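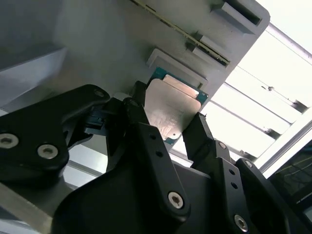

Fig. 1. CPU, lid side. Green substrate showing at the edges, gray tray behind.

Hardware Basics, handout 8: handling and sorting processors
Notes by Denise Bramwell. Bring to lab.

Carried over from last time: what's under the lid. Quick version, read the chapter if you missed it.

Lid = integrated heat spreader (IHS). Metal cap. Spreads heat from the die out to the cooler. Die is underneath, you don't see it.
Substrate = the thin board the lid is glued to. Green on the one in Fig. 1. Contacts are on the other side.
Brushed finish and light scratches on the lid: cosmetic. Don't reject a part for that. Deep gouge you can feel with a fingernail, different story, set aside and ask.

Holding it
Edges only, two opposite sides. Never the contact side, never across both faces.
Wrist strap on before the tray comes out. Clip to the mat, not to the table leg (yes, again).
Don't slide a chip over the bench. Lift, move, set down.
If you drop one, say so. It goes in the "suspect" box whatever it looks like.

Pins or pads?
PGA: pins on the chip. Bent pin = stop, don't push it into anything.
LGA: flat pads on the chip, springy contacts in the socket. The socket is the fragile half. Cover stays on til you're ready.
Both kinds have some sort of orientation mark, usually a small triangle at one corner. Many have notches too. Match mark to mark. Should drop in with no force at all.

Trays
One chip per pocket, lid up, all facing the same way. Chip has to sit flat. If it rocks, take it out and look for grit in the pocket before trying again.
Don't stack a full tray without a cover.
Label on the short side: group, date, good / suspect / dead.

Cleaning off old paste
Lint free wipe, isopropyl. Wipe inward from the edge so the paste doesnt end up on the substrate. Let it dry completely before it goes back in a tray. No scraping with metal.

Lab work
Batch is from Sugden, 462 parts, mixed sockets. Essam Mansour's group takes LGA, Wanda Escobedo's group takes PGA. Tullio Leone has the spare straps.
Log sheet: marking on lid, socket type, condition, initials. If you can't read the marking, write "unreadable", don't guess.
Write-up max 700 words, one drawing of the pocket and chip from the side. Due at the start of next lab, on paper.

Next: sockets and retention levers. Read the Cavico sheet frist.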